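Cooking down the pantry

Since March I have been trying to spend less on food. I was not in trouble, but I had gone through the bank statements for the winter and did not like what I saw. The worst month was nearly 2000 dollars for two people, and a lot of that was takeout on nights when there was plenty to eat in the house.

The rule I set was simple. Before I buy anything for dinner, I have to use one thing that is already in the pantry. It can be a can of beans or the last of a bag of rice. If I can't think of anything to do with it, I ask Carolina Antunes, who lived downstairs from me on Avram Street and grew up in a house where every meal started with an onion.

The first month was easy. I had more lentils than I knew about, and three kinds of barley. By the second month I was down to the odd things, like a jar of pickled lemons and a box of matzo meal from before we moved. The lemons went into a chicken stew. The matzo meal is still there.

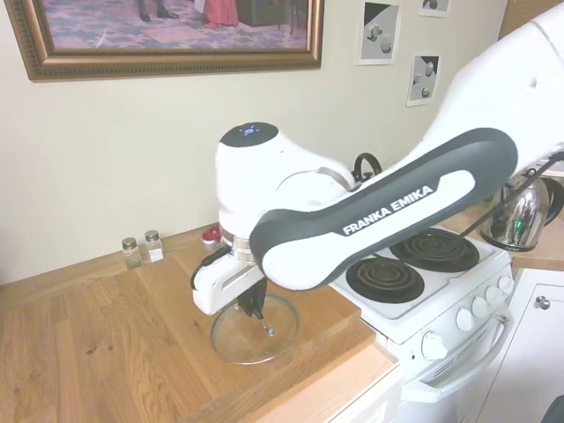

Beans have been the biggest change. I used to buy them canned and now I cook them dry, one pound on Sunday, which gets us to Wednesday or so. I salt the water at the start. The old advice says this makes them tough, and I have not found that. I bring them up to a boil, skim them, and turn the heat low. A clear glass lid with a knob in the middle is handy for this, and I would pick one over a solid lid for any long simmer. Black beans take me an hour and a half. Chickpeas take longer – sometimes two hours if the bag is old.

The grocery total for May was 1288 dollars, takeout included. I had hoped for less, but we had family staying for a week and they like cheese, mostly Stilton. I am going to keep the rule through the summer and see what happens when the tomatoes come in.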